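Notebook | Entries | Bench log | Materials | Index | Search

December 18, 2021

Soft goods on the table, again. Lena Sowa wants the plush handling notes written up before the break, so I'm putting down what I think I know, which is less than the summary going around suggests.

The claim, as Lorraine Tindall has it in her draft, is that the panda is "the easy one" and the small gray fuzzy piece is "the hard one." I don't buy it. The panda is big and it has a fat round body, so everyone decides in advance that it will behave. Then they pick it up by whatever end is nearest, the stuffing shifts, and they call it a bad start and leave it out of the tally. If you leave out every bad start, of course it looks easy.

Same problem with the gray piece, the other way around. People expect trouble with it, so they slow down and take care, and then they write "difficult" even when it went fine. I went back through the July sheets and the word turns up next to things that were logged as clean.
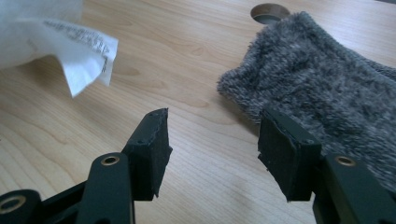 The other thing I'm not convinced by is the table. Heikki Keskinen says pale wood is a good surface for cloth because it has enough drag to keep a piece where you put it. Maybe. I pushed the gray piece across with one finger and it went further than I meant it to. I wiped the table down and tried it once more and couldn't tell any difference. Two pushes prove nothing either way, but neither does "it has always been fine," and that's the only support I can find for his version. Would like somebody other than Heikki to try it.

Skusus plush versus Tang plush: Mayuree Kaewmanee asked if we could treat them as the same for purposes of the notes. I said no. They feel different in the hand. The Tang ones are packed harder in the middle and go slack toward the ends, or at least the older ones do. She thinks that is wear. Could be wear. We don't have a new one to squeeze next to an old one, so for now it's my thumb against hers.

Numbers, for what they're worth. The running total on the Lenbridge sheet says 1,797 handled items for all soft goods. Of those, 782 are plush. I tried to get to 782 on my own from the daily pages and came up 18 short. Raili Koivisto thinks the missing ones are from a day when the page got written up on the back of something else. Plausible, but I'm not going to write 782 as if I'd checked it. Marked it with a pencil question mark on the sheet. Please don't erase that until the page is found.

Lying on its side is how I'd want the panda to start, if anyone asks. Upright, it slumps, and how it slumps depends on who set it down. On its back is all right but then the limbs flop wherever. On its side it at least stays long ways across the table and you have two ends to talk about. Lorraine's draft just says "place toy on table." That needs fixing before anybody else works from it. 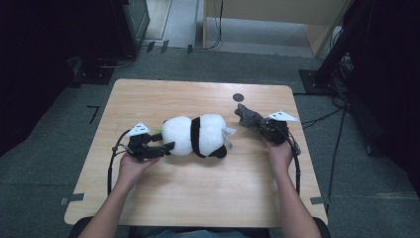 Panda on its side across the table, tag at the right end.

About the tag. I keep hearing that it makes no difference. It's small, fine, but it's a loose bit of fabric at exactly the end people go for, and it gets folded under. Asta had a plush shipment with the tags snipped and I remember those going better, but I also remember being in a better mood that week, so don't quote me. If we want to know, somebody has to do a run with the tag on and a run with it off on the same toy. You only get to cut it once, so do the "on" run first!

Also the floor tape. It's meant to tell us where the table goes. Somebody should check the table against it before starting, and write down that they did. I asked three people today whether they check and got two yeses and a "pretty much."

Lorraine came by while I was writing this and says I'm being unfair to the draft. She points out that "easy" was meant as easy to find and easy to put back on the shelf – not easy to handle. Then the draft should say so. She's going to change it.

To do:
– ask Raili for the stray page
– someone else to push the gray piece, same spot, at least ten goes, write down each one
– Lorraine to put the starting position in the draft
– tag on / tag off, after the break
– find out from Mayuree how old the Tang ones are

Leaving the Skusus question open. Box goes back on the second shelf, lid on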